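Can You Teach a Robot Without Touching the Robot?

Gadget Check, by Stella Swai

A company called Tretcombe sells a kit named the Nyaga. It promises to let "anyone, anywhere" teach a robot new skills. That is a very big promise. When a company says "anyone," a good reader should ask, "Anyone? Even my uncle?" So let's ask.

What is in the kit?

Two grippers that you hold in your hands. A gripper is a tool with two fingers that squeeze together, a bit like kitchen tongs. Each one has a camera on it. You also get a charger, a case and a booklet 42 pages long. There is no robot in the case. You have to buy that somewhere else, and robots cost a lot more than tongs.

How is it supposed to work?

Think about how you learned to tie your shoes. Somebody showed you, then showed you again, and after a lot of floppy bows you got it. A robot can learn from being shown things too. A person squeezes the grippers and moves things from place to place. The cameras record what the grippers see. Later, a computer looks through all those recordings and hunts for patterns, such as "when the fingers are this close to a box, they start to close." If all goes well, a robot with the same kind of fingers can copy the job.

Did you spot the words "if all goes well"? The ad prints them very small.

What are the checkered squares for?

Some grippers like these wear a square marker, black and white, a little like a puzzle with chunky pieces. A camera can find a square like that quickly and work out which way it is tilted. That helps the computer know where the tool was and how it was turned. It's a clever idea and an old one, so I would not pay extra for it.

How many times do you have to show it?

The ad says 25 tries will teach a robot a "simple task." I asked Tretcombe what counts as simple. They said, "Picking up a small box." I asked about a different box, or the same box lying on its side. They said more tries would help. I asked how many more. They said it depends. One group using the kit, a workshop called Ulus, told me they recorded 412 tries for a single job and were still going in June.

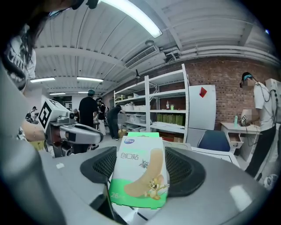
Prirndale Young Readers, Issue 42, page 2

Look at the box of bandages between the black finger pads. Holding it is an everyday sort of job, and you could do it with two fingers while thinking about lunch. For a machine it is harder. Squeeze too much and a box can crumple. Squeeze too little and it can slip. The pads have a pattern like mesh, and Tretcombe says this gives a better grip. Maybe so. I would like to see the same test done with smooth pads before I believe it.

Notice all the people, too. The ad talks about robots doing the boring work, but teaching them takes plenty of human hands, and picking up boxes over and over sounds fairly boring to me.

So is it any good?

The grippers are light, and I learned to use them in a few minutes. My arms got tired soon after. The recordings were easy to save. Whether they would teach a robot anything, I can't say, and neither can the booklet.

Try it yourself

Find some kitchen tongs and a small empty box. Close one eye. Pick up the box, turn it around and stand it up again without denting it. Now do it with a box of a different size. Write down everything you changed the second time: how wide you opened the tongs, how hard you squeezed, where you looked. A robot would have to learn every line on your list.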